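Bench top tips, the short version

Typing this between jobs so no pretty layout. Bench, trays, cables, small parts. Skip what you know.

Clear the top first. All of it. Not "push it to the back." Everything in a box on the floor, wipe down, then put back only what today's job needs. The box goes under the bench and if something's still in there in October it can leave the house.

Wiping. Dry brush first, then a damp rag, then a dry rag. Go wet first and you make mud and push it into every screw hole. Old paintbrush, two inch, bristles cut down by half. Best bench brush I own, cost zero.

Dark tops. I went black on the main bench and would do it again. Shows dust, yes, all day long. But pale parts jump right out at you, and glare from the overhead light is way down if you get a matte finish. Gloss black is a mistake, I made it once. Sanded it back with 220 and put on a flat coat, two thin ones, let it sit overnight before anything heavy goes on. Dark screws on a dark top, different story. Keep a sheet of white card handy, work on that.

Trays. Round, with a lip. Corners are where washers go to hide and you can't get a fingernail in there. With a round one you just tip and sweep with one finger. Lip should be high enough to stop a rolling part and low enough that your hand goes over it without thinking. I use the Plurkby ones, the wide white kind, but a cake pan does the same thing. One tray per job. Never two jobs in a tray, I don't care how small they are.

Tray slides around? Square of shelf liner underneath. Or a loop of tape, sticky side out, if you're in a hurry.

Things that roll. Short tubes, dowel ends, spacers, batteries. Stand them on end if they'll stand. If they wont, lay them so they'd roll away from you, toward the wall, and put a strip of wood back there to catch them. Half the stuff I've lost went off the front edge, bounced once, and went under the freezer.

Flat pieces next to tall pieces, not on top of. Looks tidier stacked. Then you need the bottom one.

Tape on the top to mark where things go back. Outline the tool, outline the tray. Low tack tape or you'll be scraping for an hour. If you print labels, print them big and stick them flat, corners rubbed down hard with a spoon. A curling label catches your sleeve and takes the part with it.

Cables. Down the back, along the back, never across the middle. Clip every foot or so. Leave a bit of slack at the plug end so a tug doesn't yank the connector. Thin cables hanging across the wall behind the bench are the ones you snag, always, so give those a hook too. Black cable on black top disappears, wrap a turn of colored tape every so often.

Plain color on the wall behind. I had pegboard, every tool I own hanging there, and could never see what was on the bench in front of it. Now the tools are on the side wall and the back is one flat color. Green, blue, whatever's left in the can. Old curtain works fine if it's pulled tight.

Light pieces, dark top, plain green at the back:
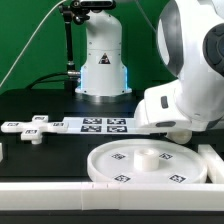
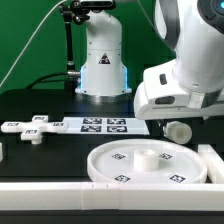 Clamps and poles. Anything tall goes at the back of the bench, bolted if you can. A lamp on a jointed arm needs its joints snugged up every couple months, they creep. Quarter turn, not more, the plastic ones crack. Murider sells a metal knob that fits most of them, bag of 3, worth it.

Load. My big bench is rated 1550 pounds on the sticker and I'd trust it for maybe half. Heavy stuff over the legs, never in the middle of the span. Check the bolts once a season, mine were finger loose last time.

Small parts drawer. Item 113 in the Correia catalog, the shallow one. Shallow matters. Deep drawers turn in to soup. One layer only, you want to see everything when you pull it open.

End of the day. Five minutes, set a timer. Tray gets emptied or gets a lid and a note saying what it is. Write the note now, you won't remember. Brush down, unplug the iron, lights off.

Oh, and glue drips. Leave them till they're rubbery, then a plastic scraper, comes up in one peice. Fully hard, you're sanding. Still wet, you're smearing. On painted tops test the corner first. Pernimico paste wax once in a while and most of it pops off with a thumbnail anyway. Two coats, buff between, don't wax right before you need to glue something down to the bench.

More on vises when I get to it.

Contact | Copyright, all rights reserved | Back to top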